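Speaker notes: Where did our cooking banana come from?
Talk for the Nurncombe plant history evening, 40 minutes with questions

Start slowly. Wait until the people at the back have found a chair. Say good evening and thank Nurncombe for the invitation. Say that I will speak from paper, as English is my third language and I lose the names of plants when I am nervous.

Opening question to the room: who has eaten a plantain this month? Let them raise hands. Then say that every plantain they have eaten is a copy of a copy. The plant gives almost no seed. People cut a young shoot from the foot of the mother plant and put it in the ground somewhere else. So when we ask how old the plantain is, we are asking how long people have been carrying shoots.

First part, the wild parents. Two wild species, both from the warm islands and coasts of South-East Asia. Their fruits are small and full of hard seeds. Pass the jar of seeds along the first row and ask to have it back. Explain that a cross between the two can give a plant with three sets of chromosomes, and such a plant has great difficulty in making seeds. Do not say "mutant". Last time this word took over the questions.

Second part, the Nenine samples. We took leaf pieces from 155 garden plants in the villages above Nenine. The owners gave us 19 different local names for them. Pause here. When we compared the DNA, the names and the families did not match well. Some plants with different names were so close that we could not separate them. Say clearly that this is normal. A name can describe how one cooks the fruit, or which aunt brought it.
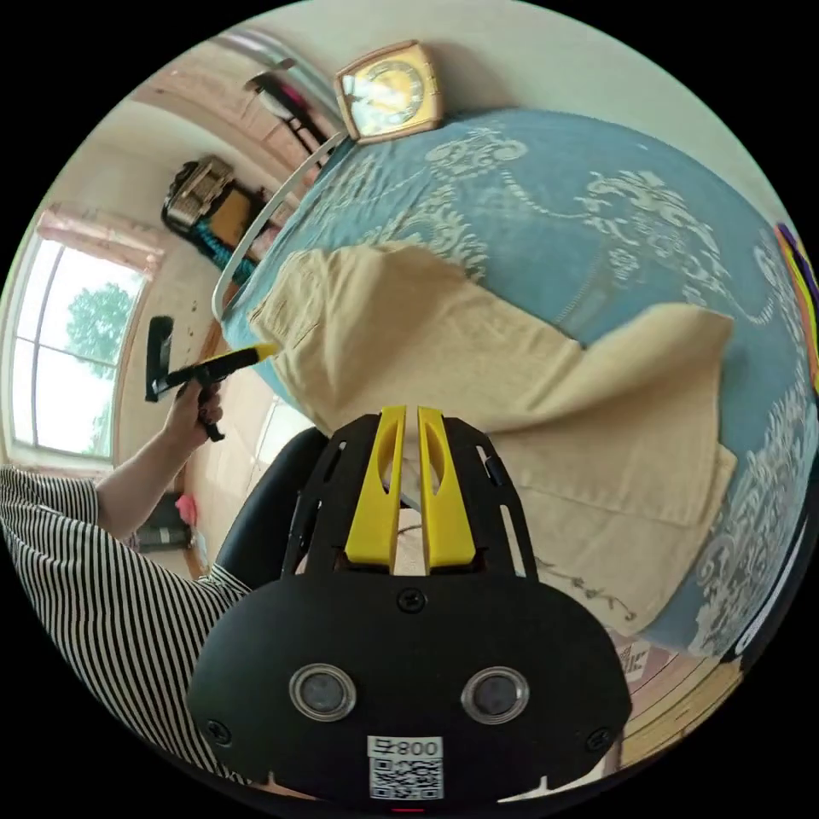
Page last changed: 23 May 2023

Third part, the journey. Show the map with the two arrows. The thick arrow is what most of my colleagues accept, the thin arrow is my own opinion and I must say so. The plantain reached Africa a very long time ago, but the date is under discussion. Banana leaves leave tiny grains of silica in the soil, and these can be found long after the plant has gone. The difficulty is that a grain from a related plant can look similar. Give both sides one minute each.

If someone asks about the Saavedra collection: it is a living collection, kept in a field and also as small plants in glass tubes. We compared our samples with nearly 20 of its plants. The closest match came from the coast near Nidport, and I did not expect it. I have no good explanation yet. Do not invent one at the microphone.

Last part, why it matters to a person who only wants dinner. A crop grown from shoots changes very little, so a disease that can kill one plant can often kill its neighbour. The old garden types may hold some resistance. We have not tested this in our samples.

Water. Thank the growers at Nenine before the questions. Collect the jar.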